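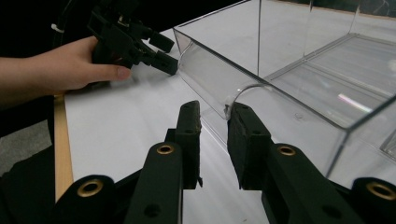
图一 白色桌面上的透明塑料盒，盒底有一小道带粉色的反光

分类：课程讲义 > 光与材料
阅读时间：14 分钟

第二讲 看得见的透明

上节课留的问题是：既然光能穿过玻璃，我们为什么还看得见玻璃？交上来的答案里，写“因为玻璃不够干净”的最多。这个答案有道理，但擦得再干净的杯子，我们照样一眼就能找到它。今天就从这里讲起，这是整门课里我最喜欢的一讲！

一、界面上发生了什么

光从空气进入玻璃，速度变慢，方向一般会改变，这是大家中学就学过的折射。容易忘掉的是，每过一个界面，总有一小部分光被反射回来。普通玻璃的折射率在一点五左右，光垂直入射时，一个表面大致反射掉百分之四。一块平板有前后两个表面，合起来就接近百分之八。数字听着不大，可是眼睛对亮度的对比非常敏感，暗背景前的一点点反光已经足够显眼。

入射角变大，反射也会变强。站在湖边，脚下的水能看到底，远处的水面却像一面镜子，就是这个缘故。请大家回去找一扇窗，先正对着看，再把脸几乎贴到墙上斜着看，两次看到的东西差别大得惊人。

光从玻璃往空气里走，角度足够斜时会发生全反射，一点也透不出去。折射率取一点五，临界角在四十二度上下。光纤靠它把信号送到很远的地方，鱼缸侧壁有时看上去像银色的镜子，也是它的功劳。

二、边缘为什么显得深

透明的板材，正面看几乎没有颜色，侧边却常常很深。原因有两个。其一，光沿着板面方向走，要穿过的材料比厚度方向长得多，微弱的吸收累积起来就看得出了。普通窗玻璃含少量铁，所以侧边发绿；低铁玻璃的侧边就浅得多。其二，棱边和弯曲处把光折到别的方向，我们顺着视线看过去，看到的其实是房间另一处的明暗。画静物的同学应该很有体会：画玻璃杯，画的几乎全是杯沿和杯底那几道深线和亮线，中间留白就行。

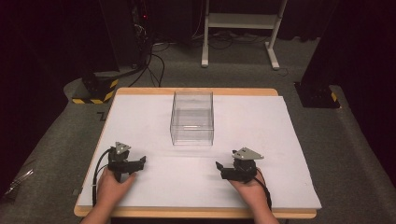
三、让透明的东西消失

反过来想，如果两边的折射率相同，界面就不再反射，也不再折射，物体会从眼前消失。经典做法是把硼硅玻璃棒插进甘油或者合适的植物油里，浸没的那一段会变得极难分辨。第一次做的人几乎都会叫出声来，我做了这么多年还是忍不住要多插几次。

同样的道理可以解释湿纸为什么变透。纸里的纤维本身是半透明的，纤维之间夹着空气，光在无数界面上来回散射，于是看起来是白的。水或油填进空隙，折射率的差变小，散射减弱，背后的字就透出来了。雪、白糖、打发的蛋白，都可以照这个思路想一遍。

四、颜色从哪里来

透明材料上偶尔会冒出彩色，来源不止一种，别急着都归给“棱镜”。常见的有下面几类：

色散：不同波长折射率略有不同，白光经过斜面或棱边后分开，典型是三棱镜。
薄膜干涉：膜的两个表面反射的光叠加，有的颜色加强，有的减弱，典型是肥皂泡和水面油膜。
应力双折射：注塑件冷却时内部留下应力，偏振光通过后，再经过一次偏振选择，就显出彩色条纹。

第三类最适合在家里试。把电脑屏幕调成全白，多数液晶屏发出的光是偏振的；前面放一把透明尺子，再隔着偏振太阳镜去看，慢慢转动镜片。浇口附近的条纹往往最密。工程上有一门光弹性法，就是拿这种条纹来判断构件里应力集中在哪里。

五、课堂实验安排

地点在 Halvorsen 楼 309 室，2 人一组。每组领一份 Gora 实验包，内有玻璃棒、甘油、偏振片两张。记录纸用 A4，横放，长边 297 毫米正好铺得下我们的光路图，请按一比一画，不要缩放。

画光路时注意：法线用虚线，入射角从法线量起，不从表面量起。去年这一处扣分最多，非常可惜。

六、思考题

1. 潜水时摘下面镜，水下的东西为什么变模糊？提示：角膜的折射率与水相差多少。
2. 毛玻璃粗糙的一面贴上透明胶带后会变清楚，请用第三节的内容解释。
3. 一叠保鲜膜比单张白得多，设每个表面的反射率相同，估算叠到多少层时透过的光减半，并说明你忽略了什么。

第三题没有唯一的标准答案，写清楚假设就给分。下一讲讲散射与天空的颜色，请先读教材中关于瑞利散射的那一节，公式推导可以跳过，图一定要看。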